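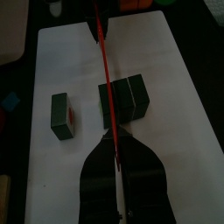
## 4. Evaluation of the Pesska Kit on Tabletop Block Tasks

**Figure 4.** Wrist view during the block task with the Pesska kit. Four dark green blocks rest on the white board, one standing apart from a row of three, and a thin red rod runs down between the gripper fingers.

### 4.1 Why this kit

We had been looking for a low-cost manipulation kit that a small lab could unpack and use in the same week, and Pesska was the first one that made us want to stay late. It ships as an arm, a two-finger gripper, a wrist camera and a recording package, and the parts talk to each other without custom drivers. Venkatesh Bhat and Dzifa Darko had the kit recording in 90 minutes, including the time they spent hunting for a hex key. The printed guide is short and clear, although its page on cable routing shows an older base plate.

### 4.2 Task and data

Operators worked on a white board laid over a dark tabletop. The board gave us a plain background for the blocks, and we left other objects on the table near its edges so that the recordings would include some clutter. A trial began with a spoken goal, such as moving the single block toward the group, and ended when the operator called it done or gave up.

Five operators recorded 266 trials in April at our Skisutgate lab. Asif Ghumman checked each recording for dropped frames and marked the start and end of every grasp attempt. We kept the room lights low for part of the set. Dark green on a dim board is a hard case for color-based tracking, and Figure 4 is typical of what the wrist camera gives us there: the block colors show mainly on the lighter faces, while the red rod and the round red dot on the lone block stay easy to pick out.

### 4.3 What worked well

The wrist view is the best thing about Pesska. Both fingertips stay in sight, so an operator can judge the approach to a block without glancing at a second screen. Blocks that sit side by side are the real test — the fingers need a clear face to close on, and a thin seam offers very little room. Even so, operators completed 80 percent of the trials that involved a grouped block. Senyo Mensah, who had never driven an arm before, was among the quickest by the second day!

We were just as pleased with the recording package. Video and joint positions arrive on one clock, and a bad trial can be thrown out with a single key press.

### 4.4 What needs work

The black fingers are hard to separate from shadow in dim light, and our segmentation model often merged them with the tabletop. Dede Ofori tried strips of pale tape along the inner edges, which helped, but the tape wore through quickly. A lighter finger option would be very welcome. The camera's automatic exposure also drifts when the white board fills most of the view, and the current software has no way to lock it. We set exposure by hand through the Plisgate driver in the later sessions and report those trials separately in Section 5.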